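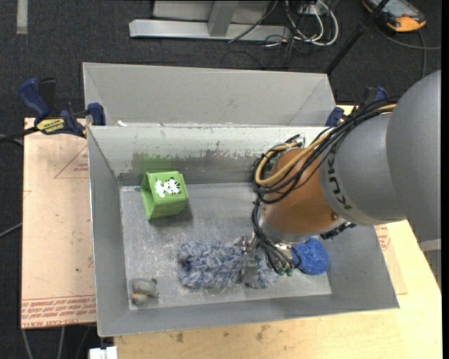 4. Setting out the bins and test items

These steps cover the two-bin layout used in the Hemside shared workshop. Finish section 3 (mounting and homing) first.

4.1 Press the emergency stop and leave it latched while your hands are inside the arm's reach.

4.2 Stand the two metal bins on the bench with their long edges touching. Clamp them at the corners. Keep the clamp bars outside the bin walls.

4.3 Place up to four items in the near bin. Mix soft and rigid shapes — a duster, a scrubber, a plush toy and a box-shaped toy make a fair first set.

Note: Scratches on the bin floor do not matter. Replace a bin if its walls are bent.

4.4 Check that the hose and cables at the wrist can move freely. Refit any loose tie before going on.

CAUTION: A cable loop can catch on a clamp handle. Turn the handles away from the arm.

4.5 Release the emergency stop. Load program 769 in Wike and run it at 8 per cent speed.

4.6 Watch one full cycle with a hand on the stop button. If the gripper touches a wall, stop the arm and repeat the bin calibration in section 7.

Report damaged clamps to Yetunde Lawal before the Thursday session.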